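The Bassey flour-sack towel is the one we get the most mail about, and it's also the plainest thing we carry. It's a big, thin, all-cotton square with a narrow hem and no loops, no waffle and no print. If you bake bread, strain yogurt, dry glasses or wrap lettuce, you'll find a use for it by the end of the first day!

## What it is

Flour really did come in cloth sacks once, and thrifty cooks washed them and kept them for the kitchen. Lurdes Valente grew up with a drawer full of those in Gorkbridge, and when she started weaving towels in Jurnstead she wanted that same cloth back: light, a little crisp when new, and softer every month you own it. The Bassey is her fourth version. The first three were fine towels, but the hem puckered after a hot wash, and she couldn't leave that alone.

The yarn is ring-spun and the weave is plain, over and under, which lets water in fast and lets it out again just as fast. Hang one over the oven handle after the dinner dishes and it's ready for the breakfast ones.

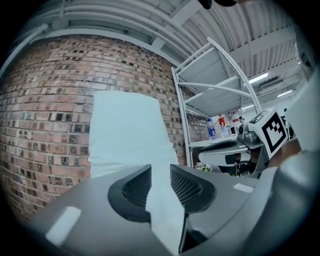
*Pale cloth, folded and held upright.*

## What we use it for

**Bread.** Dust it well with rice flour and line a basket or a colander. The dough lets go cleanly, and you can shake the cloth out over the sink afterward. For baguettes, pleat it on a tray and set the loaves in the valleys. We proof our Saturday-style country loaf in one, and the crust gets a lovely faint print from the weave.

**Straining.** Fold it double for yogurt or nut milk, single for stock. Wet it and wring it out first so it doesn't drink up half your broth. It's tighter than grocery store cheesecloth and you can wash it and use it again, so it pays you back pretty quickly if you make a lot of soup.

**Glassware.** This is where it shines, literally. With no loops to shed there's very little lint, and the cloth is thin enough to get right down inside a narrow glass. Give it two or three washes before you judge it — the finish from the mill has to come out first.

**Greens.** Spread the washed leaves over it, roll it up loosely and put the whole bundle in the crisper. Up to 50 leaves of romaine fit in one roll if you're patient. (Lurdes is. I'm not.)

## Care

Wash warm before first use, then however hot you like. Skip fabric softener, which coats the cotton and makes it slide water around the plate. Tumble or line dry. Expect some shrinkage in the first wash; we cut the squares large to allow for it. For tomato or turmeric, soak overnight in oxygen bleach and hang it in the sun. You can iron it if that makes you happy, and it does press beautifully.

## Details

- Item number: 539
- Fiber: 100% cotton, undyed thread in the hem
- Weave: plain
- Size before washing: 800 mm by 800 mm
- Hem: double-turned, with a hanging loop at one corner
- Woven in Jurnstead, hemmed in Flalville
- Sold singly or in bundles of four

## Stock

Lurdes weaves in batches of 400, and the next one reaches us in November. The hanging loop moves from the corner to the middle of one side with that batch, so if you like your loops on the corner (some of you feel strongly, and we've read the letters), order from the current one. Bundles always come from a single batch so the towels shrink to match.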